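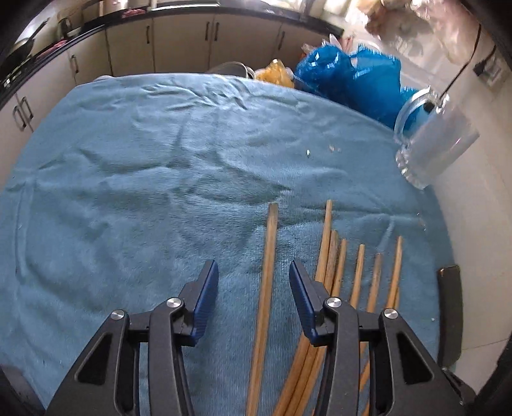
Kitchen-task data gets its own rulebook, and most of it is about towels

Jul 19, 2019

Zallow, the Adport-based group that maintains shared guidelines for collecting handling data in homes, has put out the first full version of its good practice code for hand-held grippers. It runs to 156 pages. A reader hoping for a grand statement on the future of household robots will get as far as page two before being told how to wash a dishcloth.

The code covers work done by people, in ordinary homes, with a two-fingered tool held in the hand and a camera riding along with it. The recordings are then used to train arms that will, if all goes well, one day put away the cutlery. Until now each team has made up its own rules for this sort of thing, and the results have been hard to swap. One lab's "pick up the chopstick" is another lab's "pick up the chopsticks, drop most of them, say something rude and start over."

Thin objects take up the longest chapter, and chopsticks take up most of that. They are light, they roll, and they are narrow enough to slip between pads that would hold a mug without trouble. They also like to lie next to one another, so that a grasp meant for one brings along a neighbor. The code asks that collectors log what they meant to pick up before the fingers close, and log it separately from what came up. Changing the first entry to match the second is described as "a common courtesy to oneself" and is not allowed.

Then the towels. Drafts of the code had nothing to say about them, but plenty of collectors already work over a folded or spread towel. It keeps round things from rolling off, and it lets the finger tips press down a little without scraping on a hard surface. It also rumples. A fold can lift one end of a chopstick high enough to make an awkward grasp easy, and a model trained on enough of those may come to believe that all chopsticks arrive helpfully propped up.

Zallow's answer is a compromise that took, by its own account, most of June. Towels are permitted. They need not be ironed or pulled flat, a rule that an early draft did contain and that trial households ignored to the last one. They must be listed in the session notes by color and type, and no more than half the recordings of any one task may use the same towel. Crumbs may stay. The line on crumbs is the shortest in the code and reads, in full, "Leave them."

The same relaxed view is taken of the rest of the kitchen. Earlier guidance from several teams called for a cleared work area, with bags, pots and glassware moved out of view. The new code goes the other way and tells collectors to leave household clutter where they find it, provided nothing sharp, hot or breakable is within reach of the fingers during a grasp. Drinking glasses get a paragraph of their own. They may stay in view, but they should be set back beyond the swing of the tool, and they should be empty. Phones are to be put face down or taken elsewhere – the worry being messages on the screen, which have a way of ending up in training sets and then in slide decks.

Privacy is the part of the code with the firmest wording. Nobody may be recorded who hasn't agreed to it in writing, and that includes the cousin who wanders in for a snack. Mail, medicine labels and children's drawings with names on them must be covered or removed before the session starts. A household can withdraw its recordings for 16 months afterward with no reason given, and the team holding them has 21 days to confirm that they are gone. Copies passed along to other teams count too. Those who have tried to track down every copy of anything will know what kind of afternoon that is.

There is also a section on the tool, mostly on looking after it. Finger pads must be checked for grease and wear before each session and wiped between food tasks and non-food tasks. Screws at the joints are to be checked for play by hand, without power tools, after what the authors call "an instructive week." If a pad is replaced partway through a task, the recordings before and after the swap must be kept as two sets. Collectors are asked to rest their hands after each block of recordings and to change hands if they can do so without fumbling. If they can't, they should just stop for a while.

The trial that fed into all this gathered 2385 recordings of thin-object tasks from volunteer homes in and near Adport. Zallow is careful to say that these were used to test the rules and that they prove nothing about how well any robot will perform. It does report which rules got broken. The one about logging the intended object first came out worst, with the one about washing the towel between households close behind. Collectors who skipped the log mostly said they had thought it was obvious which chopstick they were going for.

Reaction so far has been split along familiar lines. Bae, which builds sorting arms for commercial kitchens, says it will adopt the code for all new home recordings and will go back and label its older ones where the notes allow. It calls the clutter rule overdue. Its own early arms were trained on spotless counters and did fine until they were introduced to a kitchen with groceries in it.

Flolley, which sells recording kits to smaller teams, is less pleased. It objects to the half-and-half rule on towels, saying that its customers work in real homes and that many real homes have one good towel. It has also asked for a clearer definition of "rumpled." Zallow's reply, posted alongside the code, is that a definition was attempted, that it came to four pages with diagrams, and that anyone who wants it may write in and ask.

The bigger gap may be in enforcement, of which there is none. The code is voluntary. Teams that follow it can say so on a one-page form, signed by whoever ran the sessions, and the form goes in a public list. Spot checks were considered and put off on grounds of cost. A team that claims to follow the code and plainly doesn't will be sent a letter and, if it doesn't answer, a second letter.

Zallow does plan to look again at bimanual tasks, meaning those that need two hands or two grippers, which the present version leaves out entirely. That means it has a good deal to say about picking up chopsticks and nothing at all about eating with them. Wet objects have also been held over to the next version, along with anything that has a lid.

The code is free to download from Zallow's site. Printed copies can be ordered at cost, spiral bound, with a wipe-clean cover – though the authors recommend keeping it out of the recording. Comments are open to any team or household that has taken part in home recording, and the group says it is especially keen to hear about forks.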